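Making Up the Beds at Skonamholm
A long morning with the woman who has kept the guesthouse in Udthorpe going for two decades and then some
17/05/2025
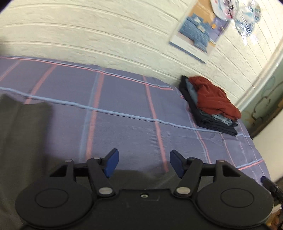 She had asked me to come early, before the breakfast rush, and then of course breakfast ran late and I ended up carrying toast. I didn't mind a bit. Skonamholm is the kind of guesthouse where you find yourself carrying toast, and by the time the last plates were cleared I had met a retired couple on a walking vacation, a man who tunes church organs, and a very old spaniel who belongs to the house and sleeps against the pantry door so that anyone who wants marmalade has to step over her.

The owner would rather I left her name out ("people in Udthorpe know who I am, and everybody else can ring the bell"), so I'll just call her the owner, although she laughed at that too. She grew up three streets away. The house belonged to a dentist when she was small, and she remembers the front room as the waiting room, with a fish tank and a stack of magazines that were always missing their covers.

"I was scared to death of this room," she told me, pouring the first of many coffees. "When we bought the place I went around with the real estate agent and I got as far as the fireplace and my teeth hurt. My husband said, well, we can't buy a house that makes your teeth hurt. And I said give me a minute."

They bought it. They had no background in hotels at all. She had worked in the office of a seed company and he drove a delivery truck for Stojanović, the bakery, which still sends up the rolls every morning in paper sacks (they are wonderful rolls, by the way, with a crackly top and a sort of malty middle, and I ate more of them than I'm going to admit in print). The plan was to let two rooms over the summer and see. They saw. By the second October they had seven rooms open and she had given her notice at the seed company.

What I really wanted to talk to her about was sleep. I'd been told by a friend who stayed at Skonamholm last fall that she had the best night of her adult life there, and this is a friend with opinions about pillows. So I asked the obvious thing: what's the secret?

"Oh, I don't think there is one," she said, and then talked about it for 40 minutes, bless her.

It begins with the sheets. She buys plain cotton, always white, always a size bigger than the mattress calls for. "You want to be able to tuck it in like you mean it. If the sheet's skimpy it comes up at the corner at three in the morning and there you are lying on the mattress pad, and you won't remember it, but you'll be grumpy at breakfast and I'm the one who has to look at you." Fancy thread counts don't impress her. She once tried a set with a very high one that a salesman swore by, and thought it felt like sleeping in a raincoat.

She irons the pillowcases and the top foot of the sheet, the part that folds over, and leaves everything else to the clothesline. In winter there's a drying rack on the upstairs landing and a dehumidifier humming away beside it. The guests seem to like it. "One gentleman told me it sounded like the ferry he took as a boy. He asked could I leave it on."

Then there are the blankets, and here she got up and fetched one for me to hold. Each bed has wool under a light cotton spread, and there's a second blanket on the closet shelf in every room. She used comforters for the first few years and gave them up after a run of couples who wanted opposite things from the same bed. With layers, she says, one person can throw half of it off and the other can pile it up, and they're still speaking in the morning. The blankets are a line called Findora, which she found at a going-out-of-business sale and bought in a sort of fever. She drove home with 70 of them in the back of the bakery truck. "My husband didn't say anything. He just stood there in the driveway looking at them. We're still using them! I've given them to both my daughters, I've given them to the neighbors, and there's one on the dog."

I asked what guests complain about. She was very frank about this and very funny. The stairs are steep and she says so on the phone to anyone who calls. The pipes knock. The back bedroom gets the sun at five in June, and she has hung two sets of curtains in there and is thinking about a third. But mostly, she said, when people come down in the morning looking unhappy it's something they brought with them, a phone call they shouldn't have taken or a quarrel in the car, and what they need is an egg and somebody to ask them about the weather.

"You learn to leave folks alone, too," she added. "I was bad at that. I'm a talker, as you'll have noticed. My first year I'd stand there with the teapot going on and on, and there was a lady who finally said to me, very kindly, my dear, I came here to be quiet. I went in the kitchen and cried. Then I went and got her some more toast, and I shut up, and she came back every year after that till she couldn't manage the stairs."

There is a guest book on the hall table, the fourth one. The earlier three are in a drawer of the dresser, and I was allowed to sit with them while she went to see about the laundry. There are over 300 entries in the first volume alone. People write about the rolls, and the spaniel (and the spaniel before her), and the view down to the river. A child had drawn the dehumidifier. An astonishing number of them just say some version of "slept so well," in handwriting from all over, and one simply reads "Overslept. Missed train. Thank you."

When she came back she had an armful of pillowcases and handed me half the pile without asking. We folded them at the kitchen table, in thirds and then in half, open end to the left. I got the open end wrong a few times and she quietly redid mine.

Would she ever sell up? She's been asked. Somebody came by in the spring with a brochure and a nice coat. She gave him coffee and let him look around, and he talked about adding bathrooms and a key code on the front door.

"I said, where does the dog go? He thought I was joking." She squared up the pillowcases and put them on the chair. "Anyway. You'll have some lunch? There's soup, and there's rolls left over from this morning."

I stayed for lunch.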